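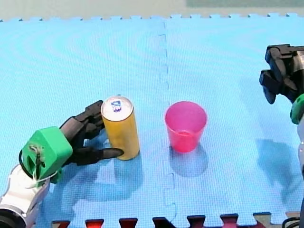
Can a robot pour a drink yet?
Under fixed conditions, yes. The Skolden test at Vesanthorpe ran 800 pours from a can into a plastic cup, and 259 needed a person to step in.

Why is pouring harder than picking up?
The can's weight shifts as it empties, so the wrist angle has to be corrected throughout. Grip force matters too: thin aluminum dents.

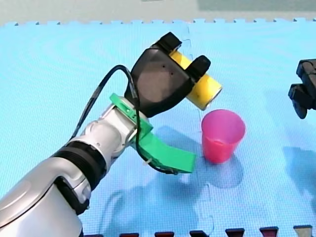

Are 2 arms required?
One arm can pour. A second helps when the cup is light and tips easily.

What about laundry and dishes?
Folding remains slow. Dishes are limited by wet, stacked items.

Who maintains this page?
Fereshteh Arabzadeh. Last revised March 10, 2022.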